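2024-09-17
By Staff Writer

The touring musical Berge will open at the Valano Theater in Povcombe this December, the venue confirmed this week. The show is booked for 21 performances, with two shows on Saturdays and none on Mondays.

Berge tells the story of a mountain hotel and the family that runs it over one long winter. The score mixes folk songs with brass band music, and a cast of 14 plays all of the parts. Five of the actors also play instruments on stage.

The production comes from Brandeo, the company that brought a dance version of a sea captain's diary to the Valano last year. That run sold out in its second week, and the theater added a late matinee to meet demand.

This will be the first time Berge has been staged in Povcombe. The tour version runs a little shorter than the original, with one song cut from the second act and a new opening number for the hotel staff. Running time is 2 hours, plus an intermission.

Tickets go on sale at the end of the month. Prices start at $21 for the upper balcony and rise to $58 for the front rows. Students and seniors can get reduced seats at all weekday shows. Groups of 14 or more should call the box office, as group bookings will not be taken online.

The Valano will also hold a signed performance and a relaxed performance during the run. Dates for both will be posted in the lobby and on the theater's website when booking opens.

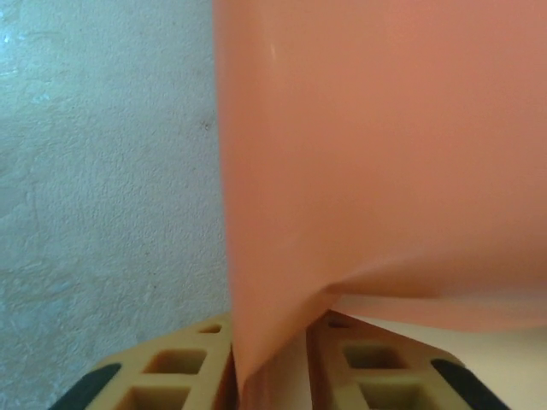
A salmon-pink sheet hangs against a white textured wall.

The theater's cafe will open early on show days and serve a short supper menu. Street parking near the Valano is limited in December, and the theater suggests using the lot behind the library, a short walk away. Latecomers will be seated after the third song.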